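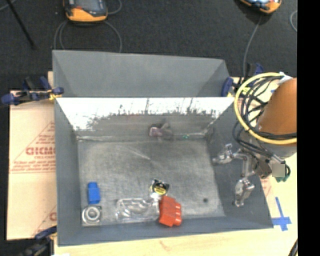
Erine Audio Club, Electronics and Repair Group

Finished the power supply on the Geagea preamp on Monday, so these are my notes before I forget the values.

The unit came to me with hum on both channels and a slow drop in level on the left. Hum on both sides usually means the supply, and the supply was bad. The main filter caps measured well under half their marked value on my meter. I replaced both and the hum went down to where I had to put my ear against the speaker to hear it.

The left channel took longer. I swapped the tubes side to side and the fault stayed put. Plate voltage on the left first stage read 139 where the schematic calls for more, and the right side was fine. The plate resistor had drifted high. A new one brought the two channels within 5 volts of each other, and I stopped there.

Yuxi Qiu asked why I don't replace every resistor while the chassis is open. I used to. On the last Reltier I did that and put in one wrong value, then spent two evenings looking for it. Now I measure first and only pull what is out of tolerance.

Serial number on this one is 2517, which puts it after the change to the smaller output transformer. The schematic that circulates is for the earlier version. Jingyi Lu has a scan of the later sheet and the grounding is different: the input jacks are isolated from the chassis and return to a single point near the volume control. If yours has a ground lug at each jack, somebody has been in there.

Still to do: the volume control is scratchy in the first quarter turn. Cleaner helped for a day. Rongrong Zeng is looking for a replacement with the same shaft length. I also want to run it into the Rarkosau amp for a full evening and check the heater voltage again once everything has warmed up.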